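## Tema 4. Retribución variable en redes de concesionarios

Apuntes de la asignatura Gestión de la Distribución de Automoción. Se supone leído el tema 3 (márgenes y bonificaciones de marca).

### 4.1 Estructura del plan

El plan de un jefe de ventas consta de un fijo, una comisión por unidad matriculada y un complemento por objetivo. La comisión se devenga con la matriculación; la firma del pedido no genera derecho a cobro.

Caso de trabajo: grupo Zúñiga, dos marcas (Tarnitz, turismos; Drullura, autocaravanas).

- Comisión por turismo: 960 € de margen mínimo para que la unidad compute.
- Comisión por autocaravana: 3000 € de margen mínimo.
- Complemento: se liquida en mayo, sobre el ejercicio anterior.

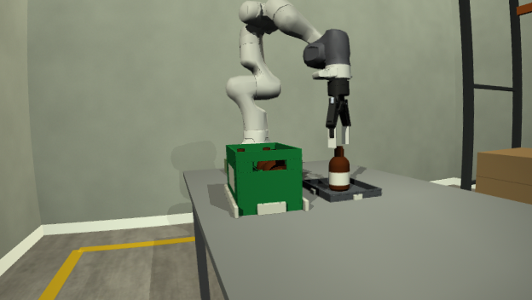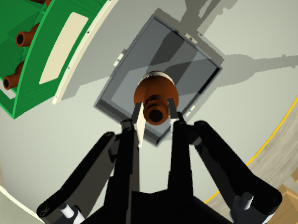 ### 4.2 Unidades automatriculadas

Isauro Zepeda objetó en la sesión que excluir las automatriculaciones del cómputo penaliza al jefe de ventas por una decisión de la gerencia, y que el plan debería reconocerlas al revenderse el vehículo como kilómetro cero. La objeción es admisible si el contrato separa ambos hechos y evita el doble devengo.

Tratamiento contable recomendado:

1. Registrar la unidad como existencia de ocasión en la fecha de matriculación.
2. Diferir la comisión hasta la reventa.
3. Calcular el margen sobre el coste neto de bonificación de marca.

### 4.3 Ejercicio

Una unidad Tarnitz automatriculada se revende con un margen bruto de 1381 €, antes de imputar los gastos de preparación. Determine el gasto máximo de preparación que permite a la unidad alcanzar el margen mínimo del apartado 4.1. Indique el asiento correspondiente en el programa Jirkotex.

Lectura para el tema 5: rotación de existencias y coste financiero del stock.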